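合住厨房的剩饭去了哪里：Prelwood公寓食物浪费调查
课程项目报告（修订稿）

一、选题经过

我们组四个人都住在Prelwood，其中两人住在同一层，共用一个厨房。上学期末清冰箱的时候，那一层扔掉的东西装满了公共垃圾桶，有整盒没开封的豆腐，有长了毛的米饭，还有一袋谁也说不清是谁买的胡萝卜。当时只觉得可惜，后来课程要求选一个身边的问题做调查，就想到了这件事。

最初的题目是“大学生食物浪费现状研究”。指导老师看了开题表，认为范围太大，食堂、外卖、聚餐、自己做饭混在一起，一个学期做不完，建议只选一种场景。我们改成只看合住厨房里自己做的饭，从买菜、做饭、盛饭、存放到扔掉，把这一段弄清楚。食堂的情况只在背景部分提一下，外卖剩下的东西如果进了公共冰箱，就算在内，没有进冰箱的不算。

选这个场景还有一个实际的理由：我们自己就在里面，记录方便，邻居也好说话。缺点是样本集中在一栋楼，住户又以研究生和高年级本科生为主，低年级同学大多吃食堂，所以报告里的说法只适用于Prelwood，不能推到别的宿舍去。

二、背景

Prelwood是学校租给学生的公寓楼，每层分成若干单元，一个单元住四到六人，共用一个厨房。厨房里有灶台、水槽、一台双门冰箱和一组吊柜。碗盘和锅由住户自己带，用久了就混在一起，搬走的人常常把不要的餐具留下来，所以几乎每个厨房都有一批没有主人的碗。

离公寓最近的食堂叫Rastine，晚上关门比较早。下午有实验课的同学赶不上，这是不少人开始自己做饭的原因。楼下有一间小超市，再远一点有一个农贸市场，价格便宜一些，但菜是按把、按袋卖的，一个人买一次往往要吃好几天。

厨余垃圾由Sendorik收运，每层楼梯口放一个带盖的褐色桶。楼里贴过分类说明，贴的时间长了，下面一半被别的通知盖住，有些住户入住以后没有看见过完整的一张。

关于家庭食物浪费，课上读过的文献大多从家庭户出发，默认有一个主要负责买菜做饭的人。合住厨房和家庭不一样，几个人各买各的、各做各的，冰箱却是一个。冰箱里放着什么，没有一个人全部知道。我们认为这一点值得单独看，所以在设计记录表的时候加了“东西是谁的”这一项，选项包括“自己的”“别人的”“共用的”和“不清楚”。

三、要回答的问题

开题时列了很多问题，试记录之后删掉了一部分，最后保留下面几个。

扔掉的食物主要是哪些种类，是生的还是熟的。
扔掉的原因是什么，住户自己怎么说。
做多了和盛多了这两种情况能不能分开，各自占多大的分量。
剩下的饭菜放进冰箱以后，有多少被吃掉，有多少最后还是扔了。
做一点小的改变，比如给冰箱分格、贴日期、换小一点的碗，住户愿不愿意，能不能坚持。

最后一个问题原来想做成严格的对照，后来因为人手和时间不够，只做成了试用加回访，所以第七部分的内容应当看作意见收集，不能当作实验结论。

四、方法

4.1 问卷

问卷发给楼里自己做饭的住户，纸质和网上各一种，题目相同。一共收回近200份。题目分成买菜习惯、做饭频率、剩饭处理和对共用冰箱的看法这几块，最后留一道开放题，让大家写一件印象最深的浪费食物的事。开放题原以为没有人愿意写，结果写的人很多，有几位写满了背面。

网上问卷有一个失误。第一版里“你多久清理一次冰箱”是必答题，却没有“从不清理”这个选项，有人只好随便选一个。发现之后补了选项，之前填的那部分在分析这一题时没有使用。

4.2 厨房记录

参加记录的厨房有17个。我们在每个厨房的冰箱门上挂一块夹板，夹一叠记录条，旁边系一支笔。住户每次扔掉食物时填一条，写下是什么、大概多少、为什么扔、是谁的。大概多少不要求称重，用“一口”“半碗”“一碗”“一碗以上”来表示，蔬菜水果用“一点”“一半”“整个”。记录持续3周，期间没有长假。

为什么不称重，需要说明一下。试记录时我们在自己的厨房放了一台电子秤，头两天大家还觉得新鲜，后来就嫌麻烦，索性不填了。改成用碗估计之后，填写的人明显多了。代价是精度下降，而且“一碗”到底是多大，各人理解不一样。

收回的记录条去掉看不清和重复的，有效的共274条。“重复”是指同一样东西被两个人各填了一次，这种情况多发生在集体清冰箱的时候。

4.3 访谈

访谈对象从愿意留联系方式的人里选，尽量照顾到不同楼层、不同做饭习惯。访谈在各自的厨房里进行，一边聊一边请对方打开冰箱，说说每一样东西是什么时候买的、打算什么时候吃。看着东西说话，比在教室里凭记忆回答要具体得多。访谈征得同意后做了笔记，没有录音。

4.4 餐具核对

因为记录条用“碗”做单位，我们把各厨房常用的碗也看了一遍，用水量了容量，分成大、中、小几档，整理记录时按档折算。折算只是粗略的，同一个厨房里的人也不一定每次用同一个碗。

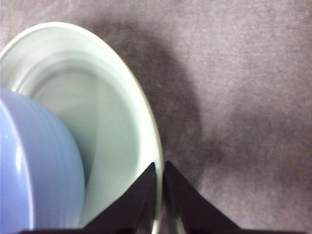 图1 浅薄荷色大碗

折算时遇到的主要问题是大碗。有的住户用它盛汤面，有的用来拌沙拉，还有人拿它和面，填“一碗”的时候指的到底是哪一种装法，只能回头去问。能问到的就改过来，问不到的一律按中碗计算。这样处理可能把一部分浪费量算小了。

五、结果：扔掉的是什么

5.1 种类

记录条里出现最多的是叶菜，其次是米饭，再往后是豆制品、面包和水果。肉类很少，蛋类几乎没有。

叶菜多，和买法有关。市场上的青菜一把很大，一个人一顿吃不完，放在冰箱里两三天就软了。香菜和小葱更典型，做菜只要一点，买回来却是一捆。有一个厨房在记录期间几次扔掉香菜，每次填的人都不一样，后来访谈才知道，那个厨房里每个人都各买各的香菜，冰箱抽屉里常常同时有几捆。

米饭多，和做法有关。电饭煲太少的米煮出来不好吃，住户普遍会多煮一些，想着第二天炒饭。能不能真的炒，要看第二天忙不忙。考试周前后的记录条上，米饭明显多起来，“原因”一栏常写“没时间炒”或者“忘了”。

面包多是意料之外的。访谈里问起来，原因大多是整袋的比零买的便宜，早饭吃两片，剩下的放在台面上，天气潮的时候很快发霉。有人知道面包可以冷冻，但冷冻格被别人的速冻饺子占满了。

水果里扔得最多的是香蕉，一般是一整串同时变黑。苹果和橙子放得久，扔得少。

5.2 生的还是熟的

按条数看，生的食材比做好的饭菜多。按折算后的量看，两者差得没有那么远，因为一次扔掉的熟食往往是一整碗，而生的食材常常只是一小把。只看条数会得出“问题主要在买菜”的印象，只看量又会偏向“问题主要在做饭”。我们觉得两个都要报告。

开封之后没有用完的调料和酱没有列入记录，因为它们在冰箱里一放就是几个月，三周之内未必有人去扔。清冰箱时看到的过期酱料不少，如果把记录期拉长，这一类应该会明显上升。

5.3 是谁的

选“自己的”的记录条最多，这符合预期，多数人只扔自己的东西。值得注意的是选“不清楚”的那部分。它们大多集中在冰箱下层和门架上，填写的日期也集中，一般是有人实在受不了气味，一次清掉一批。

从访谈来看，“不清楚”的东西有几种来历。搬走的人留下的；聚餐时大家一起买、吃完以后没有人认领的；放进去时有主人，时间长了主人自己也忘了的。最后一种最多。有一位住户在访谈时打开冰箱，指着一盒东西说这是别人的，翻过来看见盒底贴着自己的名字。

六、结果：为什么扔

6.1 住户自己的说法

记录条“原因”一栏是自由填写，我们读完以后归成几类：坏了，忘了，做多了，不好吃，过了日期不敢吃，清理冰箱。归类由两个人分别做，意见不一致的地方再一起讨论。

“坏了”占的条数最多，但是它其实没有说明原因，任何东西放得够久都会坏。我们后来回去问了一部分填“坏了”的人，得到的回答大多可以归到“忘了”或者“买多了”。因此“坏了”这一类在讨论时不单独分析。

“过了日期不敢吃”的情况多出现在牛奶、酸奶和豆腐上。住户对日期的理解差别很大，有人过一天就扔，有人打开闻一下再决定。问卷里也问了保质期和保存条件的区别，答对的人不到一半。

“不好吃”填得很少，可能是因为当着室友的面不好意思写。有一张记录条上写的是“某人做的，不评论”。

6.2 做多了和盛多了

这是我们最想分清的一点。做多了，剩在锅里，还可以收进冰箱；盛多了，剩在碗里，动过筷子，一般就直接倒掉。两种剩法后面的去向不一样，减少的办法也不一样。

从记录条看，锅里剩的大部分会先进冰箱，碗里剩的大部分直接进褐色桶。锅里剩的进冰箱以后，有超过一半后来吃掉了，剩下的晚几天扔掉。也就是说冰箱有用，但用处没有住户想的那么大。问卷里问“放进冰箱的剩菜你一般会吃掉吗”，绝大多数人选“会”，和记录条对不上。

盛多了的情况和餐具有没有关系，我们查过一些文章，结论不一致。有的研究认为大盘子会让人多盛，有的重复之后没有看到差别。我们的数据不足以判断。只能说在Prelwood，用大碗的人填“碗里剩”的次数多一些，但是用大碗的人本来饭量可能就大，做饭也可能更勤，这些因素没有办法拆开。

还有一个我们事先没有想到的因素，就是碗的取用顺序。吊柜空间小，碗都是大的套小的放，拿碗的时候拿哪一个，和摆放有关。

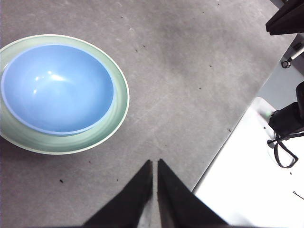

图2 蓝色小碗放在绿色大碗里

访谈时问了几个人平时怎么选碗，回答多半是“哪个在上面拿哪个”，或者“哪个是干净的拿哪个”。水槽里积了碗没洗的时候，小碗先用完，后面吃饭的人就只能用大的。按这个说法，洗碗及时不及时也会影响盛饭的多少。这条线索很有意思，但我们没有为它收集专门的数据，只能记在这里，供后面的同学参考。

6.3 买菜的节奏

问卷里把买菜分成“每天买”“隔几天买”和“一周一次集中买”。一周一次集中买的人填的记录条偏多，叶菜尤其多。每天买的人扔得少，但是他们花的钱不一定少，因为楼下小超市比市场贵。

有一位受访者的做法比较特别，她周末去市场，回来以后当天把所有叶菜焯水，挤干，分成小份冷冻，平时煮面时放一份。她在记录期间一条也没有填。她自己承认这样的菜口感差一些，而且要占冷冻格，如果单元里每个人都这么做，冷冻格肯定不够。

另一位受访者的问题正相反，他每次去市场都照着菜谱买，菜谱上写什么买什么，做完一道菜，剩下半根莲藕、几片姜、大半瓶椰浆。下一次换一道菜，又是另一套材料。他说自己喜欢试新菜，不打算改，但是愿意把剩下的材料放到共用格里让别人用。共用格后来成为试用措施之一，就是从这次访谈来的。

6.4 室友之间

合住带来的浪费，有一部分来自客气。别人的东西快坏了，看见的人不好意思动，也不好意思说，等到真的坏了，再由其中一个人扔掉。问卷的开放题里，类似的事写的人最多。有人写道，看着室友的一盒草莓一天天变软，直到长毛，前后都没有说话。也有人写，自己出差回来发现冰箱被清空，里面有一盒是刚买的，为此和室友别扭了一阵。

说话和不说话都有代价，所以大家倾向于不说。这一点光靠贴通知解决不了，需要有一个事先约好的规则，让看见的人可以按规则办事，而不必每次去猜对方会不会介意。

七、试用的几种做法

在记录结束以后，我们请愿意参加的厨房自己挑一种做法试用，然后回访。做法由厨房自己商量决定，我们只提供标签纸、胶带和笔。

7.1 冰箱分格

每人一格，用彩色胶带标出来，门架共用。选这一种的厨房最多，因为看上去最简单。回访时的评价分成两种。人少的单元觉得好用，自己的东西一眼能看见；人多的单元觉得格子太小，放不下一口锅，有人的格子空着，有人的东西堆到外面。有一个单元试了几天之后把分格改成了分层，上层放熟的，下层放生的，不再按人分，反而维持了下来。

7.2 贴日期

熟食放进冰箱前贴一张标签，写名字和日期，约定超过几天别人可以扔。这种做法效果好坏取决于标签纸放在哪里。标签纸和笔就挂在冰箱门上的厨房，坚持得比较好；放在抽屉里的，过几天就没有人贴了。我们第一次提供的标签纸遇到水汽会脱落，住户反映标签掉在冰箱底部，分不清是哪一盒的，后来换成美纹纸胶带，直接用油性笔写。

7.3 共用格

划出一格，放进去的东西谁都可以用。油盐酱醋之外，住户放的主要是葱姜蒜、没用完的半颗菜，以及吃不完的水果。前面提到的各买各的香菜的那个厨房选了这种做法，回访时说现在只买一捆。问题在于共用格也会变成没有人管的角落，需要有人隔几天看一眼。

7.4 换碗

请参加的住户平时改用小一点的碗盛饭，不够再添。选这一种的厨房很少。有人觉得添饭麻烦，有人说自己吃面，小碗装不下汤。坚持用小碗的几位表示碗里剩饭少了，不过他们本来就是剩得少的人，愿意参加也是因为在意这件事，所以这个反馈的分量有限。

关于换碗还有一个实际困难，厨房里现有的餐具深浅差别很大，同样叫“碗”，有的深，有的浅得接近盘子。让住户换一个“小一点的”，有人换来的口径小了，装得却和原来一样多。我们后来在说明里改用“盛得少一点，分次添”的说法，不再强调用哪一个碗。

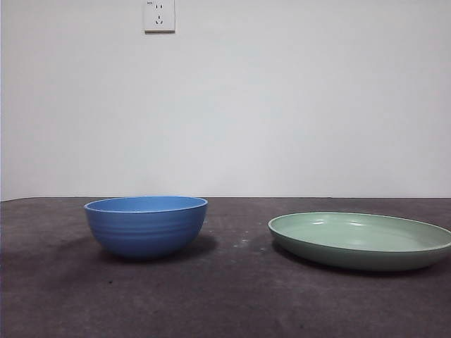
Yakubu Akande在初稿讨论时提出，换碗这一项说得太轻了，也说得太早了，三周的记录里根本没有记下每顿饭用的是哪只碗，只凭住户回忆就写“剩饭少了”，读的人会当成结果。照他的意见，这一节要么补数据，要么整节移到附录，另外应该问问住户添饭的时候锅还热不热，很多人不愿意添第二次只是因为饭凉了。

我们讨论后没有把这一节移走，但按他的意见删去了原稿里一张比较图，并把语气改成现在这样。饭凉不凉这个问题，我们回头问了几位用小碗的住户，确实有人提到，电饭煲一直保温的厨房添饭的人多，用锅煮饭的厨房吃完第一碗就收了。这一点写进了后面的建议里。

八、讨论

8.1 记录本身的影响

挂记录条这件事会改变人的行为。有好几位受访者说，因为要填条子，扔之前会多想一下，有时候就把东西吃了。也有人因为不想填，趁没有人的时候直接扔掉。这两种情况都会让记录条比实际少，方向一致，所以真实的浪费量应该比我们得到的大。大多少，我们没有办法估计。

我们曾经考虑过直接去看褐色桶，把里面的东西倒出来分拣称重。指导老师提醒要先得到住户和收运方的同意，还要考虑卫生。我们给Sendorik写过邮件，对方回复说可以协助，但需要提前安排，时间赶不上这个学期，于是放弃了。如果下一届有同学想接着做，建议一开学就联系。

8.2 和家庭户研究的差别

家庭户的研究常把重点放在计划上：列清单、定菜单、检查库存。合住厨房里，计划只对个人有效，库存却是几个人加在一起的。一个人计划得再好，也不知道室友今天买了什么。访谈中看到的重复购买，几乎都属于这一种。

另一个差别是责任。家里的剩菜总有人来处理，合住厨房的剩菜要等主人，主人不在就一直等下去。贴日期的做法实际上是把责任写在了盒子上，分格的做法是把责任划在了空间里，两种都有用，只是适合的单元不同。人少、作息接近的单元，怎么做都行；人多、作息错开的单元，彼此几天碰不上面，只能靠标签。

8.3 价格和包装

我们原来没有打算谈价格，但是访谈里反复出现。整袋比零散的便宜，大包装比小包装便宜，学生自然会选前者，即使知道吃不完。有受访者算过，买一整袋面包扔掉一小半，仍然比买小包装省钱。对个人来说这样选没有错，浪费却由此产生。几个人合买可以解决一部分，这又回到室友之间能不能商量的问题上。

楼下小超市的店员在闲聊时告诉我们，傍晚会把当天的叶菜打折，很多住户不知道。我们在楼里的群里转发了这个消息，后来有没有人去买没有追踪。

8.4 不足

样本集中在一栋楼，前面已经说过。

参加记录的厨房是自愿报名的，对这个问题本来就比较在意，浪费可能低于平均水平。

用碗估计量的做法误差较大，大碗的问题尤其突出。

记录期里包括考前一段时间，这段时间做饭的习惯和平时不同，我们没有另外安排一个平常时段做比较。

两位组员既是调查者又是住户，他们所在的厨房也在记录之列。分析时试过把这个厨房去掉，种类的排列没有变化，所以最后保留了。

问卷没有问饮食习惯和忌口，有一位受访者提到，聚餐时为了照顾不同的人会多做几道菜，剩下的也就多。这个因素应该在设计时想到。

九、建议

给住户的：

葱、姜、香菜一类放到共用格，买之前在单元的群里问一声。
米饭煮多了，趁当天分成小份放进冷冻格，不要整锅放冷藏。
标签和笔挂在冰箱门上，用美纹纸胶带。
盛饭时先少盛，电饭煲开着保温，方便添。
面包买回来就分一半冷冻，冷冻格不够的话先商量怎么分。
搬走之前把冰箱里自己的东西清掉，餐具要留下的话告诉后来的人。

给公寓管理方的：

褐色桶旁边的分类说明重新贴一张，位置不要和通知栏重叠。
期末集中退房时，在一楼设一个架子，未开封的食品可以放在那里让别人拿。Ní Bhriain楼去年冬天做过类似的架子，我们去看过，管理员说最受欢迎的是米、面和罐头，冷藏的东西不收。
冰箱大小按单元人数配置。现在四人的单元和六人的单元用的是同一种冰箱，六人单元的抱怨明显更多。

给以后做这个题目的同学：

记录条比问卷可靠，问卷里的自述和记录条差得很远，如果只能做一样，就做记录条。
记录条上加一栏“做的那天”，我们漏了这一栏，结果没有办法算一样东西在冰箱里放了多久。
笔一定要系在夹板上，我们前后补过好几次笔。
访谈放在厨房里做，约在饭点前，对方正好要开冰箱。
碗的容量在记录开始之前就量好，不要像我们一样等记录条收回来才量。

十、分工和过程

问卷设计和网上发放由一名组员负责，纸质问卷由住在楼里的两名组员逐层送。记录条的制作、悬挂和回收由四个人分楼层承担，每隔几天去补一次纸。访谈两人一组，一个人问，一个人记。归类和折算前后花的时间最长，原来计划一个星期做完，实际拖到了十二月。

过程中比较大的一次调整是放弃称重，另一次是放弃分拣褐色桶。还有一次小的返工：第一批记录条把“谁的”这一栏放在背面，收回来一看很多没有填，重新排版后放到正面，填写情况就好了。背面那一批里能补问的都补问了。

中期汇报时，有同学问为什么不干脆装一个手机程序，让大家拍照上传。我们考虑过，觉得扔剩饭的时候手多半是湿的，旁边一张纸一支笔更顺手。也有同学表示愿意试做一个，如果做成，可以和纸质记录条对照着用。

十一、致谢

感谢Prelwood参加记录的各个厨房，感谢接受访谈的住户把冰箱打开给我们看。感谢指导老师对开题和方法部分的修改意见，感谢Yakubu Akande对初稿的意见。楼下小超市借给我们一只量杯，已经归还。

附：记录条样式（修订后）

日期和时间
扔掉的东西
生的／熟的
大概多少（一口、半碗、一碗、一碗以上；蔬菜水果填一点、一半、整个）
从哪里扔的（锅里、碗里、冰箱、台面）
为什么扔
谁的（自己的、别人的、共用的、不清楚）
做的或买的那天（这一栏为修订后新增，本次调查没有使用）

空白记录条放在课程资料柜里，需要的同学可以自己拿去复印。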